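Speaker notes: Can it tidy the living room yet?
Adeleke meeting room, Clamville

Opening (slow down, I always rush this)

My answer is no. I've been giving a version of this talk since February and the answer hasn't moved. The Beltitz brochure in your packet says otherwise, so keep it handy.

First slide stays up while I talk. Wood grain, white lines, a lot of gray. Ask the room what chore they would start on from this. Wait for it.
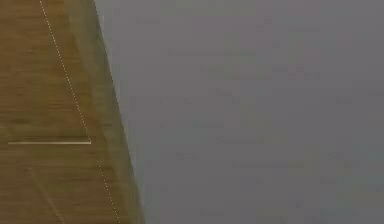
Up close

A person who walks up to a wall still knows where the sofa is. Does the software? Ask that of every vendor. The Wedden test plan has 333 runs in it, all in simulation, and I want to know how many begin with a view like the next one. A dashed line and a short white bar on brown wood won't tell you where the cushions go.

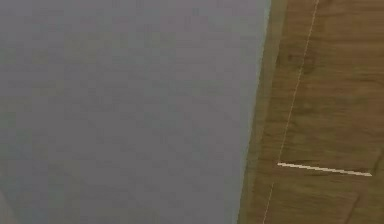
Wedden

Step back and it looks easier. Sofa by the wall, cloth on the table, cart up front. Now say "bring me the yellow box." It's on the bottom shelf, behind metal uprights. Most of you could reach in without thinking. I'd pay to watch a machine do it 12 times running in a real house. 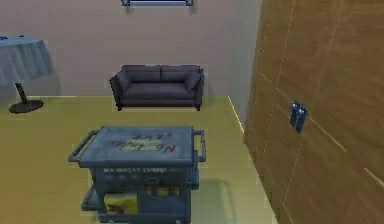

The cart, with the yellow box on its bottom shelf.

Then the cushions. "Put the purple one on the other sofa" is a child's job. Picking it out by color should be the easy part. Gripping something soft, crossing the floor and setting it down so it stays put are three separate problems, and the demos I've seen like to skip one. 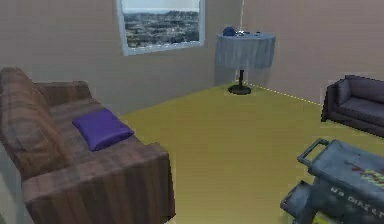 2 min read

If someone brings up 1947 and the push-button kitchen, take the question, keep it short.

Shop floor: same doubts, heavier carts. Ask for the failures as well as the successes. Ask who resets the room between runs.

Leave the last slide up for questions.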